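Robotics Club: Spring Term Report from the Arm Bench

The club at Plenadville has spent most of this term on a single task. A marker pen lies or stands somewhere on a table, the arm picks it up, and the pen ends in a cup. The task was chosen in the first meeting after the break, over a sorting task and a drawing task, on the grounds that it needs no special parts and can be scored by anyone. This item covers the software, the rules, the numbers so far, and the schedule through May.

Project name

The work is filed under Pludulness. The name came out of a vote and has no meaning. Folders, log files and the shared calendar all use it, so members searching for "pen task" will find nothing.

The task

One trial is one pen and one cup. The operator places both inside the taped-off zone on the plan drawing, reads the positions to the logger, and steps back behind the line. The arm starts from the home pose. A trial counts as a pass if the pen is released with at least half its length inside the cup and the cup is still upright five seconds later. Everything else is a fail, including a pen that goes in and takes the cup over with it.

Cap end down is the standard orientation. Cap end up was tried for one week and dropped. The barrel end of the pens we buy is flat and wide, and it catches on the rim more often than the cap does. Teams that want to run cap up for their own interest may do so, but those trials go in a separate file.

The cup is always empty at the start of a trial. A pen left inside changes where the second pen comes to rest, and we lost most of an afternoon to that before somebody checked the order of the log entries.

Software

Two programs are in use. Serrano handles the motion side. It takes a list of poses, checks each one against the table height and the joint limits, and refuses the whole list if any pose fails. Pellov handles the logging. It writes one line per trial with the start positions, the grip width, the final pose and the result.

Serrano was rewritten over the winter. The old version would run the valid part of a list and stop at the first bad pose, which left the arm parked wherever it happened to be, often low over the table. The new version does all of its checking before anything moves. Members who still have the old one on a laptop should delete it. The command names are the same in both, and the only reliable way to tell them apart is the version line printed at startup.

Pellov has one open fault. If the trial number is typed with a space in front of it, the line is written but left out of the totals. A fix is in the test branch. Until it is merged, look at the totals after each set and compare them against the paper sheet.

Results to date

The log holds 2293 trials as of the last session. Of these, 1255 were run with the old approach path and the rest with the new one. The two groups should not be pooled. The old path came in from the side at a shallow angle and swept across the rim, and the fail notes for that group are mostly tipped cups. The new path lifts to a fixed clearance, moves over the cup, squares up, and only then descends.

Fails on the new path are of a different type. The most common entry is a tilted pen. The fingers close on the barrel slightly off center, the pen rotates a few degrees in the grip, and the tip is no longer where Serrano believes it to be. Serrano has no measurement of the pen after the grasp. It assumes the pen is straight and as long as the number in the settings file.

Three remedies have been proposed. The first is to grip closer to the middle of the barrel, which costs nothing but leaves less pen below the fingers for the insertion. The second is a pause above the cup with a camera check of the tip position. The third is to press the pen lightly against a fixed block after the grasp so that it straightens. The first is already in the settings for all teams. The second is being written. The third worked in a short test and then pushed a pen clean out of the fingers, so it is on hold until the closing force has been measured properly.

Descent speed has been looked at too. Slower is better down to a point, after which there is no change that we can find in the log. The current value stays.

Settings every team should be using

Clearance height over the cup: 105 mm, measured from the tabletop to the lowest point of the pen. Do not measure from the fingers. Two teams did, and their clearance was short by the length of exposed pen.

Grip width: use the value in the shared settings file. Do not tune it by eye. The markers from the new box have a slightly thicker barrel than the old ones, and each type has its own entry.

Home pose: unchanged.

Table height: re-enter it whenever the table has been moved, even by a small amount. The probe routine takes under two minutes.

Bench rules

The following have been repeated at several meetings and are repeated again.

Check the cable at the wrist before the first trial of a session. It needs enough slack to follow a full wrist turn in either direction. Run the wrist through its range at low speed and watch the loop. If it pulls tight, stop and re-route it.

Hands stay out of the taped zone while a list is loaded, including when the arm is not moving. A loaded list can be started from the laptop by someone who is not looking at the table.

Drinks stay off all tables in the room.

Wipe the tabletop at the end of a session. Marker ink comes off easily the same day and much less easily a week later. Caps stay on during trials.

If the arm stops on a fault, write down the fault code before clearing it. Pellov does not record it. We have several lines in the log that say only "stopped" and they are of no use to anybody.

Teams and bench time

There are 8 teams signed up for the end-of-term run. Each has one fixed bench slot per week, and open time is on Sunday from 1 p.m. until the building closes. Open time is first come, first served, with a limit of one hour when others are waiting. Bring your own settings file. Do not edit the copy on the bench laptop.

Slots that go unused for two weeks in a row are returned to the pool. One has been returned already and is listed on the calendar.

End-of-term run

The run takes place in May, in the usual room. Each team gets one warm-up set and two scored sets. Cup and pen positions are drawn from a sealed list and are the same for every team. Teams may change settings between the warm-up and the first scored set. After that the settings file is locked.

Scoring is by passes. Ties are broken on total time, taken from the Pellov timestamps. A fault stop counts as one failed trial, and the set continues from the next position once the arm is back at home. A second fault stop in the same set ends that set.

There was a request to score partial results, such as a pen that lands across the rim. It was discussed and turned down. The definition of partial took up more of the meeting than the rest of the agenda put together, and no two versions agreed on the sample trials.

Members who are not on a team can sign up to log. A logger needs to know the Pellov commands and the pass rule, both on one printed sheet kept with the bench manual. Two loggers are needed per set, one at the laptop and one on paper.

Next term

The likely follow-on is several pens into one cup, with the order fixed in advance. It uses the same equipment and brings back the problem of pens already in the cup, this time on purpose. Serrano would need a way to represent the space that is left. A short note on possible methods is in the Pludulness folder and comments can be added directly.

The drawing task will be put forward again as well. It needs force control that is steady enough not to crush a felt tip, and the present readings are too noisy for that. Anyone with time to work on filtering is asked to pick it up over the summer. Raw force logs from this term are in the same folder, one file per session.

Returned equipment

Two hex key sets, a caliper and the long USB cable are out on loan past their dates. Please bring them to the next open session and sign them back in on the sheet by the door. 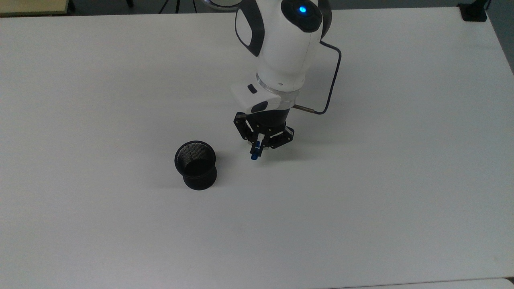 Pen task: capped blue marker in the gripper, with the empty mesh cup on the table.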